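Triliver Help Center
Ticket: Scheduled export creates empty file after update
Product: Tadau sync client
Status: Solved
Opened: 2024-05-26
Priority: Normal

Message from customer

Hello,

We use Tadau to export our stock list every night to a shared folder. Since the update, the export starts at the correct time and the log says "finished", but the file in the folder is empty. It has the correct name and the correct date, only there is nothing inside, not even the header row.

What I tried before writing to you:

I restarted the client and then the whole computer. Same result.

I ran the export by hand with the button "Run now". In this case the file is good, with all rows. So the problem is only with the scheduled run.

I changed the folder from the shared one to a local one. The scheduled file is empty there too, so I think the network is not guilty.

I made a new schedule with only one table, called Pyo (it is our small test table, it has 29 rows). Also empty.

We have five schedules in total and all of them have this problem. The other office has an older client and everything works there with the same account. I did not update them yet and I prefer to wait.

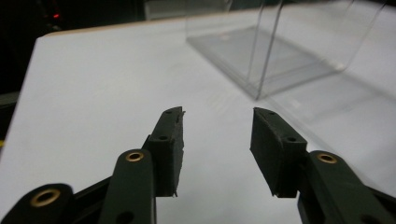 Attachment 1 of 2 – white tabletop

Log part from the night run:

02:00:00 schedule started
02:00:01 profile loaded: default
02:00:01 source connected
02:00:02 rows selected: 0
02:00:02 file written
02:00:02 finished, no errors

And from the run by hand, the test table:

09:14:20 manual run started
09:14:20 profile loaded: Ida
09:14:21 source connected
09:14:22 rows selected: 29
09:14:22 file written
09:14:22 finished, no errors

Please tell me if you need more lines. I can also send the settings file, but I must remove the passwords first.

Reply from support

Thank you for the clear report. Both logs are useful. Please look at the second line in each of them. The manual run loads the profile Ida, and the night run loads the profile default. The default profile has no filter rules of its own and no table permissions, so the source answers with zero rows and the client does not see this as an error.

Could you check two things?

1. Open Settings, then Schedules, and look at the field "Run as profile". Is it blank?
2. Open Settings, then Profiles. Is Ida marked as a personal profile or a shared profile?

Please do not delete the schedules yet.

Message from customer

I checked. The field "Run as profile" is blank in all five schedules. Before the update I believe this field did not exist, or I never noticed it. Ida is marked as personal.

I tried to choose Ida from the list in this field, but the list shows only "default". I think this is because it is personal?

Reply from support

Correct. Scheduled runs can use only shared profiles in this version. In the older client a blank field meant "the last profile used", so your schedules took Ida without asking. Now blank means "default".

Steps to repair:

1. Go to Settings, Profiles and select Ida.
2. Click "Make shared". You need the administrator password for this.
3. Close the settings window completely and open it again. The list is not refreshed before that.
4. In each schedule, set "Run as profile" to Ida and save.
5. Use "Test as scheduled" on one schedule. The normal "Run now" button does not test this setting.

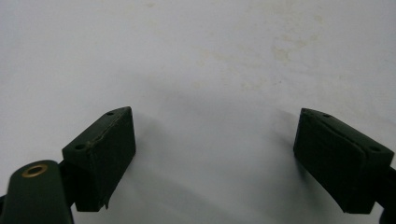
Do I need to enter the source password again after I make the profile shared?
The password stays saved with the profile, so you only need the administrator password at the moment of the change.

Message from customer

I did the steps. Step 3 was important – the first time I only changed the tab and Ida was not in the list. After I closed the window it was there.

"Test as scheduled" with the Pyo table gives 29 rows and the file is good. I changed the other four schedules also. I will wait for the night before I say it is solved.

One small remark. The log writes "finished, no errors" when there are zero rows. For us this was the biggest problem. We saw it only when a colleague opened the file and asked where the stock is. A warning would be very welcome.

Message from customer

The night run was good in all five schedules. I compared the largest file with the manual export and they have the same number of rows.

For the other office, should I make the profile shared before the update or after?

Reply from support

Please do it before. The older client also has "Make shared", in the menu under Profiles, Advanced. If the profile is already shared, the update fills in the field for you.

Your remark about the warning is registered as a feature request. We cannot promise a version for it. Until then you can switch on "Stop if zero rows" in each schedule, under More options. With this setting the old file stays in the folder and the log shows an error.

Message from customer

I switched it on in all schedules. You can close the ticket, thank you for the help.

Ticket closed by customer.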